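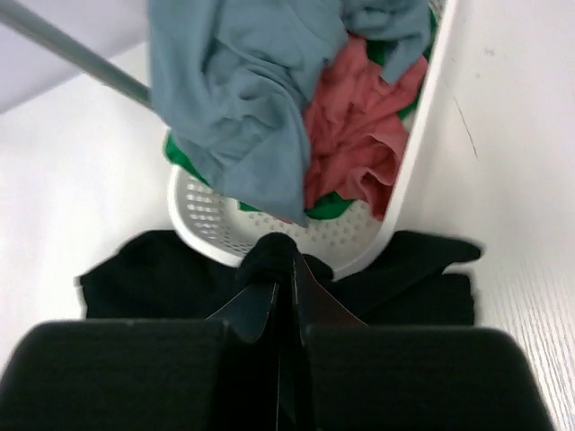

Let the children make something useful

I have been helping at the after-school coding club in Wustilstead for long enough now to have seen a great many games. Mazes, mostly, and things that fall from the top of the screen and have to be caught in a bucket. I'm fond of them, and I have caught more falling bananas than any grown woman should admit to. But I've come round to thinking that we lean on games far too heavily when we teach young people to program, and I'd like to make a case for the dull little app.

By a dull little app I mean one that does a small job for a particular person. Last April one of our members, Razia Malik, wrote a thing that tells her grandmother which tablets she has had that day. It has two screens and a large green button. There is no score. She spent five weeks on it, which is longer than anyone in the group had ever stuck with a maze, and most of that time went on a question I would never have thought to set her: what should happen if Gran presses the button twice by mistake?

Now that is a proper programming question. It has to do with state, and with undoing, and with what you can trust a person to do when she hasn't got her glasses on. Razia came at it three different ways and threw two of them out. I could have stood at the whiteboard for a month talking about variables and not got half so far.

I know the argument on the other side, because I used to make it myself. Games are fun, children like fun, and a child who is having fun will put up with a loop that won't end or a bracket in the wrong place. Asger Bjarnason, who started our club and still runs the younger table, holds to this very firmly, and he is a better teacher than I am, so I don't brush it aside. With the sevens and eights I think he's right. They want a cat that moves when they press the arrow, and quite right too.

My trouble is with what comes after. By 11 or 12 they have all played games made by teams of hundreds of people, and they know perfectly well that their own doesn't measure up. I've watched it happen - the slow sag in the shoulders when the jump doesn't feel like a real jump. A homework reminder has no such rival. If it reminds you of your homework, it's as good as anyone's. Babar Bajwa made one for the bus to Skerkodstead that only knows the four times he cares about, and it's better than the official one as far as he is concerned, because it opens straight away and doesn't ask him to log in.

There is a bit of snobbery tucked away in all this too, I think. We tell ourselves that practical work is for later, for colleges and jobs, and that children must be coaxed in with sweets. But children are surrounded by small nuisances, and they notice them more sharply than we do. When I asked the older table to write down things that annoyed them at home, I got nearly 70 answers in ten minutes. A fair number were about brothers, and I couldn't help with those, but plenty could be turned into an app by somebody who knew lists, buttons and a timer.

It does ask more of the helper, I'll grant you that. A maze has a worksheet. You can print 40 copies and everyone ends up in much the same place by half past five. With useful things they all go off in different directions and you spend the session trotting between tables, saying "I don't know, let's look it up" rather a lot. I go home tired. I'm also a good deal better at programming than I was.

So I'd ask anyone planning a club for the coming term to leave a few weeks free of bananas. Have each child choose one person and one nuisance, and keep it small enough to finish. Then get them to hand it over and watch that person use it without saying a word, which is agony for them, and where a surprising amount of the learning gets done. Razia's gran, I'm told, now wants a second button for the cat's tablets.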